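Refitting Office Towers: Questions of Order, Seating and Paste

The refurbishing shop at Vovness handles about 300 office towers a year, nearly all of them bought in batches when leases end. The head technician has worked there long enough to remember when the memory was the only part worth changing. We spoke in March 2026, mostly on the subject of processor and memory swaps.

The first thing under discussion was position. Every tower at Vovness is worked on lying flat, side panel off, with the board facing the ceiling. "A processor goes into its socket under its own weight," the technician said. "Stand the case up and you are holding the part against gravity while trying to see a corner mark. That is how contacts get bent." The shop's written procedure, drawn up in January, makes the flat position compulsory for any work at the socket.

Parts that are out of the machine go into a holder. The technician is strict on this and dislikes the common habit of setting a bare processor on an antistatic bag. "A bag slides. A recess of the right size does not, and it keeps the part the way round you left it." Memory modules get slots of their own. The holders cost little to make and are redrawn whenever a batch arrives with a different part size.

The order of work is fixed. Power lead out, power button held down for a few seconds, panel off, cables moved clear of the socket. The heatsink comes off next, and the old paste is wiped away before the retention lever is touched. "People open the socket with paste still on the lid. Then it runs down the edge and they spend the next hour with a swab." Only then is the cover lifted and the processor taken out, held by its edges.

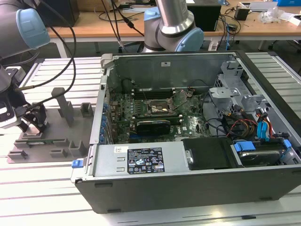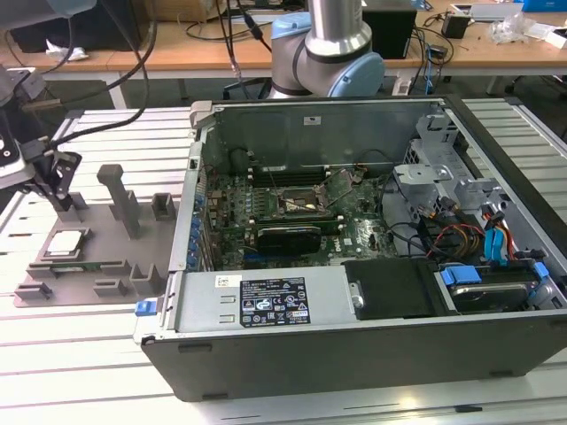
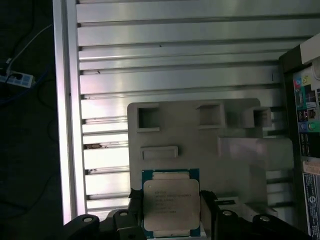 Sockets open in the first two; the third is a processor, lid and edge.

On refitting, the technician had more to say about memory than about processors. Of 748 towers logged by the shop under its current system, 60 failed to start at the first attempt after a swap, and 50 of those were cured by pressing the memory home again. "It clicks at one end and people stop. Both ends have to be down." The remaining cases were a mixture: a power connector left off, a board that wanted its settings cleared, two processors the firmware did not know.

Paste is bought from Cletier and applied as a single small dot. The technician has tried spreading it with a card and found no difference in temperature worth recording – only more cleaning.

Finished machines run a memory test overnight before the panel goes back on. Those that pass are labeled and shelved for Baumgartner, the dealer that takes most of the output. Those that fail go back to the bench with a note of the slot in use, and the modules are tried one at a time, starting from the slot nearest the socket.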